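How much gap should I leave between a bed and a bedside table?

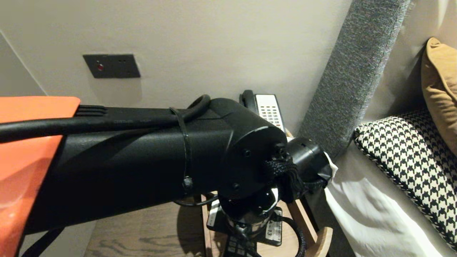
How wide should the gap between the bed and the bedside table be?
Five centimetres is enough for most beds, a bit more if you have a thick duvet that hangs over the side.

Posted by Yaa Fiadzo, Jun 27, 2020

I am moving into the smaller bedroom in July and trying to work out whether my bedside table will fit. The wall the bed goes against is 197 cm wide and the bed frame is 140 cm. I would like the bed near the middle but I don't mind if it isn't exact. The table is 45 cm wide. There is a socket low down behind where the table would go and I need to be able to reach it. Also, does the table need to be level with the mattress? Mine is lower.

Tremell

With the bed in the middle you have 28.5 cm each side, so a 45 cm table won't go in. Push the bed along towards the other wall and you have 57 cm on one side. Take off 5 cm for the gap and 45 cm for the table and there are 7 cm left over. That works, but you will only be able to get in from one side. Check the skirting board as well. Mine sticks out 2 cm and I forgot to allow for it, so I had to start again.

For the socket, pull the table forward a few centimetres so the plug isn't squashed. If it is a bulky plug, get a short extension lead and run it up the side of the table.

Level with the top of the mattress is easiest for reaching a glass of water. A little lower is fine. Much lower and you end up leaning out of bed to turn off the lamp.

Gitura

Just get a narrower table. I have one that is 25 cm wide and it holds a lamp and a book.

Adom Fiadzo

Agree with Tremell on the sums. Before you move anything heavy, put masking tape on the floor where the bed and table will go and try opening the bedroom door and the wardrobe. We did this in our last flat and found the wardrobe door would have hit the bed. A wall shelf is another choice if the wall is solid, but check for cables above the socket before you drill.

Page viewed 3,431 times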